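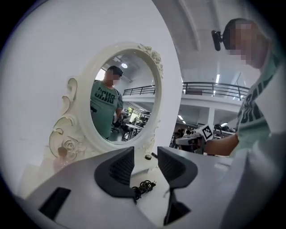
Got to the Hamann open day late, bus was no help, so missed the welcome bit and the first coffee. Went straight upstairs. Ingeborg Hellwig already there with her coat still on, having opinions.

Ground floor is mostly storage and lamps. Upstairs is the good floor, small decorative stuff for bedrooms and hallways, and that's where I spent most of the morning. The white oval vanity mirror was my favourite by miles. Scrolls all round it, a big bunch of roses and leaves up at the top right, another rose low down on the left and thin gold along the edges there. Little pinkish bottle by the base. I'd have gone plainer myself a year ago but it grows on you. Ingeborg says too much dusting. She's right about the dusting.

Asked about prices. 700 for a mirror and matching stool from the Prinel range, which made me put my hands back in my pockets. Smaller pieces start at 25 — trinket dishes mostly, and some candle holders I didnt care for.

Imke Kohlhase did the talk at 2. Repairs, chipped flowers, how to touch up gold without it going brassy (tiny brush, almost no paint, then leave it alone). Best part of the day, far too short. She ran out of handouts before they got to our row, so if anybody has a spare I'd like a copy.

Lunch was soup and a roll. Fine. Queue too long.

Didn't get to the Ganusport hall accross the yard, Ingeborg did and said it was all garden benches. They're open again in June, same hours. Parking is round the back, not where the leaflet says.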